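Long fabric-covered fingers or short rubber ones for kitchen shelves?

Posted by shelfreach, 23/02/2019

I have a small arm with a camera on the wrist and I'm choosing between two sets of fingers for it. The first is the Plandider long parallel pair with a fabric sleeve. The second is the short rubber-faced pair from Flangate. The job is taking cloths off crockery and then moving the cups and plates on open shelves under a worktop.

I did 176 tries with each set in January. With the sleeved pair 133 went well. The short pair did a bit better on plates but kept knocking the underside of the worktop, and it was poor with cloth.

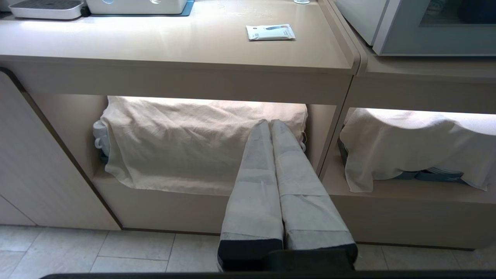
My trouble with the long pair is that the camera sits a good way back from the tips, so the last part of the reach is more or less a guess. A loose weave also seems to catch on the sleeve seams when I open up again. Has anyone compared these two properly, or found a third option? The controller is a Hovel, if it matters.

Mārtiņš Sproģis

I ran both sets on the same arm last year and kept the long ones. On an open shelf you need the reach more than you need the grip. For the catching, turn the sleeves so the seams face outwards, then open the fingers by only 4 mm and back straight out before opening fully. Most of my snags stopped after that.

For the guessing, redo the hand-eye calibration with the long fingers fitted. If you did it with the short ones and only changed the tool length, the tips will be off sideways as well. The Hovel keeps the old tool offset until you restart it, so check that too.

I wouldn't use the sleeves on wet plates. They slip. I swap to rubber for those.

tinbox

Get the Tran ones, much better. No sleeve to wear out.

lowgear_1713

The Tran fingers are fine but they don't fit the Flangate mount without an adaptor plate, and that adds weight at the wrist. Check your payload first. I agree about the calibration. Also try slowing the close right down on cloth, it helped with mine.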